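Bins, Plates and One Very Good Afternoon

I finally did it! After months of opening a cupboard and bracing for the slide of crockery, I pulled out every plate we own, stacked the lot on a table and started again from nothing. I had 7 hours to myself and a pot of coffee, and I can't remember the last time a February afternoon went by so fast.

My whole system is plastic bins. I used to think bins were for garages and toys, but they are wonderful for dishes (deep sides, easy to lift out, and you can wipe them down in ten seconds). The things we eat from every day go in one, the serving pieces in another, and whatever doesn't fit has to make a case for itself. A few bowls did not make a good case. They're going to the thrift store on Irketti Street, along with a gravy boat I have moved between three apartments and never once poured from.

White dishes make it all so much easier, by the way. Everything goes with everything, so a gap in the set never shows, and you can replace one plate without hunting for a pattern that was dropped years ago. 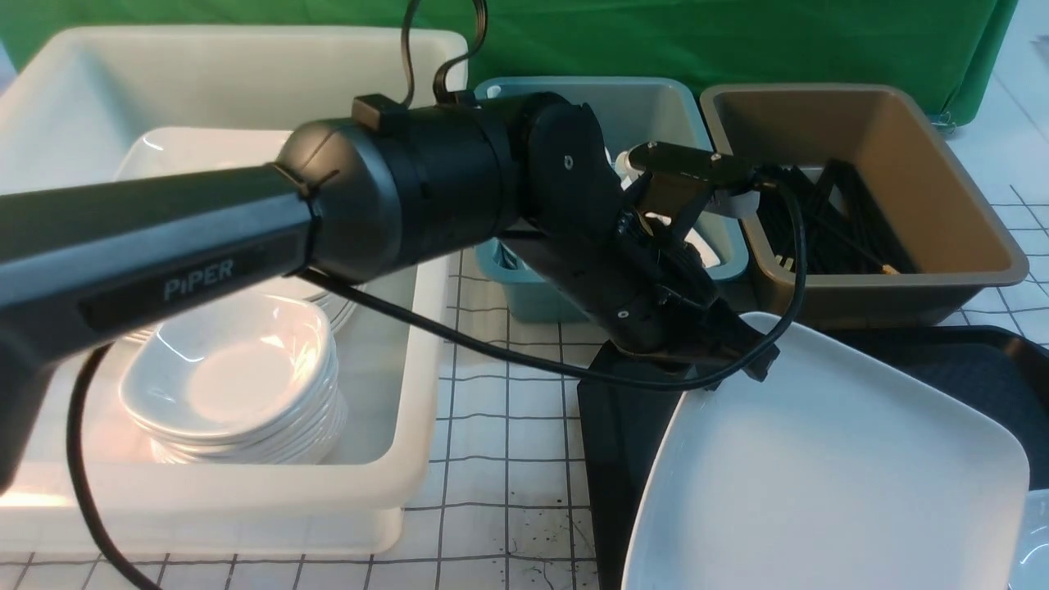

Efe Abubakar wrote to me that bins are fine for bowls but plates should always stand on edge, in a rack, because the bottom one in a tall pile takes all the weight. I went and tried it with the dinner plates and oh, I'm a convert. You grab one and the rest stay put! The side plates are still in a pile, since I only have the one rack, but I've got my eye on a second.

Two small things I'd do again: wash the bins before anything goes in, and slip a paper towel between the good plates. Next up is the drawer under the oven, where the lids live. I have no idea how many lids are in there and I'm weirdly excited to find out.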